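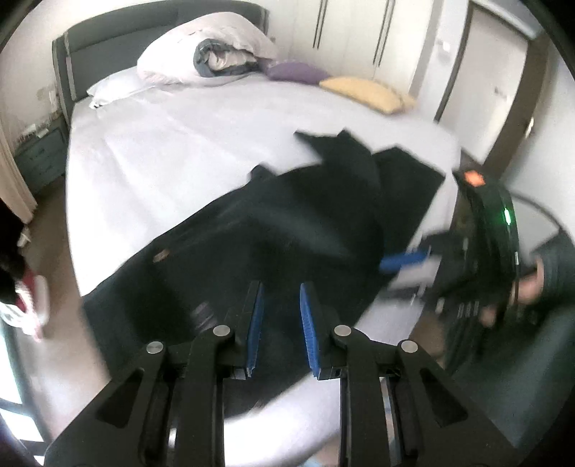 Dangate's spare room swap is back for a second year, and it's bigger

1/10/23

If you've lived in Dangate for any length of time, you know what happens when the May choir festival comes around. The hotel by the station fills up, then the guesthouses on the river road, and then people start calling cousins they haven't spoken to since the last wedding. Last spring the festival tried something new and asked residents to lend out their spare bedrooms for the weekend. It went so well that sign-ups for the next one have opened months early, and the list is already filling!

The idea is simple. A household with a free bed offers it to a visiting singer for two or three nights. No money changes hands. In return, the host gets a pair of seats for the closing concert, plus a place at the long lunch in Bălan Square, where the choirs eat together (and, by the second course, usually start singing again whether anyone has asked them to or not).

"I thought we'd get a handful of offers from people who already knew the choirs," said Bogdan Sandu, who runs the festival's housing desk. "Then the phone started and it didn't stop for a week. One woman offered me her whole upstairs and asked if I could send her altos."

She got her altos. They came from Dullura, a hill town with one of the oldest mixed choirs at the festival, and they've already asked to stay with her again.

Dullura will be back next May with a new program of harvest songs, several of which haven't been performed outside the valley before. They'll be joined by a youth choir from Nasik, making its first trip to the festival and bringing a set of Marathi songs along with a piece written for the occasion. The young singers and their chaperones will stay in homes close to the music school, so that they can walk to rehearsals together.

Organizers expect around 1,000 people at the closing concert, which moves this time from the school gym to the old market hall. Anyone who sat through last year's finale on a gym bench will be glad to hear it. The hall has a high timber roof and a lovely long echo, and the festival's musical director has spent much of the summer clapping in different corners of it to find out where the basses should stand. The north end won, apparently by a mile.

There's plenty going on before that, too. The opening night is a free outdoor sing on the river steps, with song sheets handed out at the bridge. Nobody needs to read music for it, and children are very welcome. The following morning brings the workshops, among them a session on close harmony for people who are sure they can't sing, which was packed last time and has been given a bigger room. Small groups will also perform in the bakery, the library and the ferry waiting room through the afternoon, five short sets in all, each one finished in time to walk to the next.

Getting a room ready for the swap doesn't take much. The housing desk asks for a proper bed with clean sheets, a door that closes, and a bathroom the guest can use in the morning without having to climb over anyone. A key is handy if rehearsals run late, and they do run late. Breakfast is up to the host. Some laid on a feast last year, others pointed at the bread and the coffee pot and went to work, and both kinds of host got thank-you cards.

Pets are fine as long as they're mentioned on the form, so that singers with allergies can be placed elsewhere. Households with stairs should say so as well. The desk tries to match people by language where it can, but Sandu says hosts shouldn't worry if that isn't possible. Last year one retired couple and their guest, a tenor, got through a whole weekend on gestures, a pocket dictionary and a shared love of card games. They're still writing to each other.

The swap has given the festival room to grow in another way. Money that used to go toward hotel rooms has gone into travel grants for smaller choirs, the kind that rehearse in a kitchen and could never have covered the train fare. Three of them are on next year's program, and one, a women's quintet that formed only last winter, will open the Saturday-style late show in the market hall café with a half hour of lullabies and work songs.

Sign-up forms are at the library front desk, the music school office and the ticket window in Bălan Square. Fill in both sides, please, as the second page is where the bed sizes go and it was left blank rather a lot last time. The housing desk will visit each new host once before the spring to say hello and answer questions. Returning hosts can just call and say yes.

Concert tickets go on sale in the new year, with the river steps evening free to everybody. Song sheets for that night will be left at the library ahead of time for anyone who'd like to practice in the shower.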